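Tuesday, late

Henrike swapped in the new Skuko grasp planner before lunch and by three everyone was talking as if the old one had never worked. It did work. It was slow, and it hated anything with teeth, but I knew where it would fail.

The new one gives every candidate a confidence score, and I don't trust the score. It ranked 461 candidates for the gear and put two at the top that differed by less than the noise in the depth. When I asked Omid what the number means he said "higher is better," and went to get coffee.

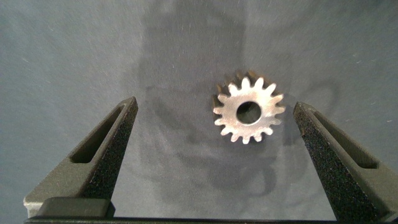 What bothers me more is the centering step. It assumes the part sits midway between the fingers before they close, and if it doesn't, one side makes contact first and pushes. Fine in simulation, where friction is whatever Brittany typed into the config. I want a check on the offset before the close command goes out - a plain threshold, no learning. Henrike thinks that's old-fashioned. Maybe so.

Wrote the check anyway, on a branch. Log replay is at 1092 of 2565 and I'm not waiting up for it. Must ask Shahla who changed the wrist camera calibration in May.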